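### 3.2 Collecting the demonstrations

We did all our teaching by remote control. I know plenty of groups prefer to grab the arm and push it through the job by hand, and for one arm that's lovely, but with two arms going at once you soon wish you had been born with an extra pair of elbows. So our operators sat at the Mellis station with one handle for each arm and drove both together. The handles are old (the first version of the station dates from 2009, and Panya Suwannarat has been patching its software ever since), but people get used to them quickly and we saw no reason to swap them before the trials.

The job is a bit of kitchen tidying. There's a basket, some toy fruit and vegetables, a dish rack, plates and bowls, and the operator has to bring the basket and the food together using both arms. We told people what we wanted at the end and left the rest to them. I'd argued for a written script at first, and Vesna Kolev talked me out of it, quite rightly! With a script everyone moves like a nervous waiter, and the policy learns the nerves along with everything else.

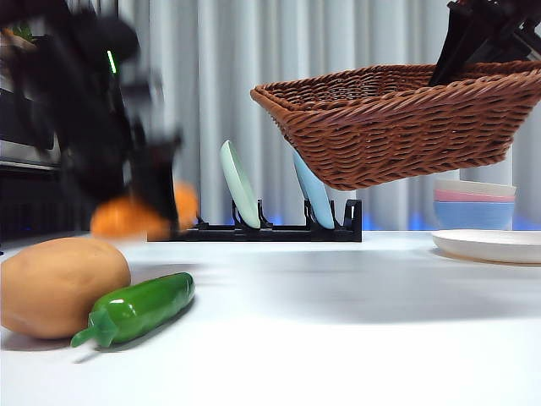
**Figure 4.** Two-arm teaching on the tidying task, with one gripper at the basket rim and the other arm moving at the left.

Speed was the thing we kept arguing over. Anikó Kiss wanted a hard limit on how fast either arm could travel, and I wanted people to move however they liked, partly out of laziness and partly because I'd seen what slow teaching does to a policy: it dithers. We settled on a soft limit that makes the handle feel heavier as the arm speeds up. Operators can still push through it, and the keen ones do. When we trained on the brisk runs alone, the policy was livelier but missed its grasps more often, so we kept both sorts in and gave the network the arm speed as an extra input.

The basket rim caused more trouble than any of the food. It has to be gripped from above, and if the fingers close at a poor angle the whole thing tips when it's lifted. Our best operators learned to pause for a moment after closing, then lift a tiny bit, then carry on. You can pick that pause out of the joint data very easily, and it shows up in the trained policy too, which pleased me more than it probably should have.

We recorded 300 runs in all, from 11 operators, most of whom had never driven a robot before. Each had roughly an hour of practice on the Clokus blocks first. Runs where something ended up on the floor were kept but flagged, and Asuka Fujimoto went through the flagged ones to mark the moment where things started going wrong. Everything after that mark was left out of training.
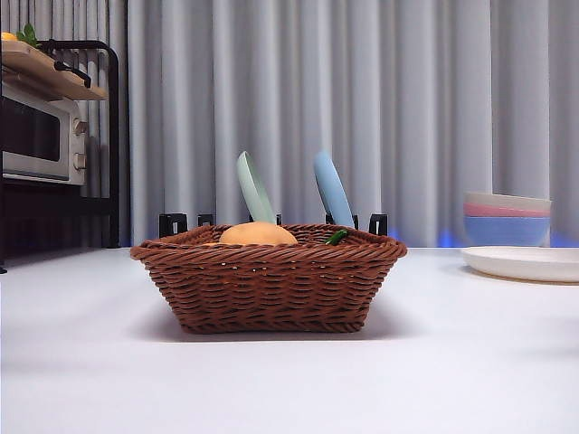 Kekura Notes on Robot Teaching, Issue 2

For scoring we used the state of the table when the operator let go of the handles, and we ignored how it got there. Chutima Wiriya built the little labelling tool for this and we're very fond of it. Two people labelled every run separately, and where they disagreed (nearly always over whether something was properly in the basket or just perched on it) they sat down together and watched it back. I did a fair few of these myself and changed my mind more often than I'd like to admit.

One last point on the set-up, as a reviewer of our November draft asked about it. We didn't put things back in exactly the same spots between runs. The operators reset the table by eye, so the starting positions drift a little over a session, and we think that drift helps. We test this in Section 4.1 by training on early runs only.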